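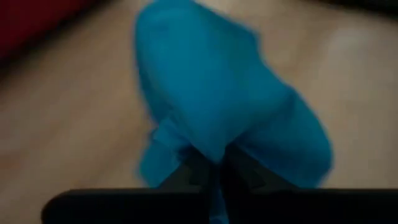 4.2 Folding, bundling and the clothes in between

When we first sat down to plan the household diaries we thought of laundry as a thing with stages: worn, washed, dried, folded, put away. The families in Garkau and Lamham were very patient with us about this, and filled in the columns we had given them, but it soon became plain that a good deal of their clothing spent its life somewhere between the last two. It sat on the end of a bed, or over the back of a chair, or in a soft heap on the landing waiting for someone to be going upstairs anyway.

Over the course of the study 80 households returned 2,808 diary entries that mentioned clothes or linen, and in 2,232 of them the item was handled at least once after drying without being folded. We have called this "bundling", a word borrowed from one of our Lamham mothers, who used it for gathering up whatever was nearest in both arms and dealing with it later. Jayasinghe and Jayawardena, in their earlier work on the Asden terraces, treated such handling as a delay in the proper job. We are inclined to be kinder to it – a bundle gets the table cleared for tea, and most people seemed to know quite well what was in theirs.

Figure 3 shows a bright blue cloth in its bunched state, gripped near the bottom with the rest of the fabric bulging out above and to the sides. Cloth gathered like this gives very little away about its shape, and that matters for what follows, as several of our diarists wrote that the first part of folding is really a matter of finding a corner or a hem. Shirts and pillowcases were thought easy in this respect. Fitted sheets were not, and 204 entries complain about them, some at considerable length (we have kept the longer ones for the appendix, where they can be enjoyed in full).

Figure 3. Blue fabric held in a bunch.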